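Towel folding passes 600 recorded runs

The towel set at Rovamby reached 600 recorded runs on August 28, 2026. Work on it began in July, when the group had 80 usable runs and a long list of ones to throw out.

Each run starts with a towel on the white table and an operator guiding the arm by hand controller through a single fold. The cameras and joint readings are saved together, and the operator marks the run as good, poor or failed before starting the next. Failed runs are kept. Rostam Zarei, who manages the recording schedule, wants the Lindo model to train on a share of them so that it learns to recover from a missed grasp.

Thick towels have been the slowest part. The fingers often pick up one layer when two are needed, and the operator has to let go and come in again at a lower angle. Of the runs so far, 200 use thick towels, and the plan is to bring that to 300 before the first full training pass. 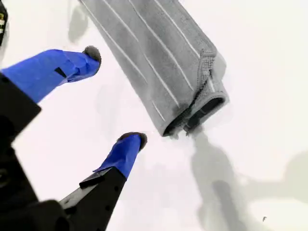

Open gripper with padded fingertips near a folded gray towel.

Operators are asked to vary where they set the towel down, including close to the table edges. Too many of the early runs began from the same spot. Shifts for the next round are posted on the Rino page, and anyone who wants a morning slot should write to Rostam.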